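Arnstead street tree survey, May update. Short thread on the stretch between Deneck Road and the old Clumia works.

1/ 212 trees are on the list for this stretch. All now have a tag number and a trunk measurement taken at chest height. Positions go on the map next.

2/ Main finding is soil compaction. Most of the limes on the east side stand in pits with less than a square yard of open ground. Water runs off into the gutter before it gets to the roots.

3/ 22 trees show dieback in the upper crown. That by itself is not grounds for removal. They get a second check when the leaves are fully out.

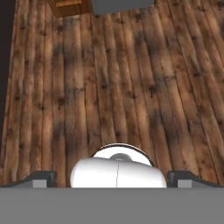
Plank floor, rendered. Plenty of knots in these boards.

4/ Tie damage is the easy one to fix. Stakes should come out after two growing seasons – several on Bang Lane have been in for six, and the straps have cut into the bark.

5/ Mulch: keep it off the trunk. A ring 50 inches across and three inches deep is enough for a young tree. Piled against the bark, it holds moisture and invites rot.

6/ Watering for new plantings is 15 gallons a week in dry spells, poured slowly. Early morning is best, before 9 a.m.

7/ If you find a loose tag, please don't nail it back on. Send the number and the nearest house number and it will be refitted on a spring screw.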